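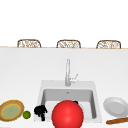

Gap between worktop and timber edging strip keeps reopening

Posted 25th September in Kitchens and Joinery

Drelleck

I have a white solid worktop on a breakfast bar with a hardwood strip fixed along the outer edge. The strip was bonded on by the previous owner and I do not know what adhesive was used. In August a gap opened along the joint, starting at one end and running inwards for 700 mm. At the widest point I can get a steel rule into it but not a coin.

I raked out the loose material, filled the gap with a decorator's filler and sanded it flush. It cracked along the same line within 3 weeks. I then did it again with a flexible acrylic sealant, which has not cracked but has shrunk below the surface and collects crumbs. It has also picked up a grey line that does not wash out.

The bar is in a kitchen extension with underfloor heating. The heating was off all summer. The sink is in the other half of the worktop, away from the strip, and nobody sits on the worktop, so I don't think it is being loaded. The carcasses underneath are screwed to the wall and feel solid. The overhang on the seating side has no brackets.

Two things I would like to know. Is there a filler that will hold in this joint, or does the strip have to come off? And if it comes off, can I reuse it, given that the oil finish matches the window boards and I would rather not buy new?

Dadolbridge

Filler is the wrong material here. Timber moves across the grain with changes in humidity and hardly at all along its length. The worktop, if it is an acrylic solid surface, does the reverse of what you might expect: it takes up next to no moisture but expands with heat along its full length. You have two materials moving for different reasons at different times of year, joined by a rigid line. Any hard filler will crack at the weaker face.

Before you take anything off, find out whether the strip is still moving. Put three pencil marks across the joint, one near each end and one in the middle, and measure the gap at each with feeler gauges. Write the figures down. Measure again when the heating has been on for a few weeks. If the gap changes along its whole length, you are looking at seasonal movement. If it only changes at the open end, the bond has failed there and the rest is holding, for now.

Check the overhang as well. You say there are no brackets. Lay a straight edge on the worktop at right angles to the strip and look for light under it. A worktop that has dropped at the front will open the joint at the top and close it at the bottom, and no adhesive will cure that.

If it is bond failure and the top is level, take the strip off. Work from the open end with a thin flexible blade and plastic wedges. Do not lever against the worktop edge, as it will chip. Clean both faces back to bare material. For oiled timber this means planing or scraping the bonding face, as oil that has crept round the corner will stop most adhesives taking. Then refit with a flexible polyurethane adhesive, bead 5 mm wide, with spacers so it isn't all squeezed out when you clamp up. Leave it clamped overnight. Trim the excess once cured – trying to wipe it wet will smear it over the white surface and you will be there all evening.

Reusing the strip is fine if it comes off in one piece. Expect to lose a little width from cleaning it up, and re-oil all faces except the bonding one.

Brikus

just use clear silicone. did mine 8 years ago in the utility room and its fine

Nomura

Silicone will seal the gap but it will not hold the strip, and once it is in there nothing else will stick to the residue. I would avoid it if there is any chance of doing the proper repair later.

I agree with Dadolbridge on most of it, with one correction. Not all white solid tops are acrylic. If yours is a laminate on chipboard with a square white edge, the gap may come from the core swelling. Look at the underside near the open end. If you can see chipboard, press it with a thumbnail. If it crumbles, the strip is the least of it and the edge needs cutting back to sound board first.

On timing, I would leave it until the heating has been running and the timber has settled. Fix it at its driest and the strip will only want to swell afterwards, which closes small gaps. Store the strip flat in the same room while it is off.

Drelleck

Thanks. Underside is the same white material all the way through, no chipboard. Straight edge shows no light. Pencil marks are on, and I will post the measurements when the heating has been on for a while.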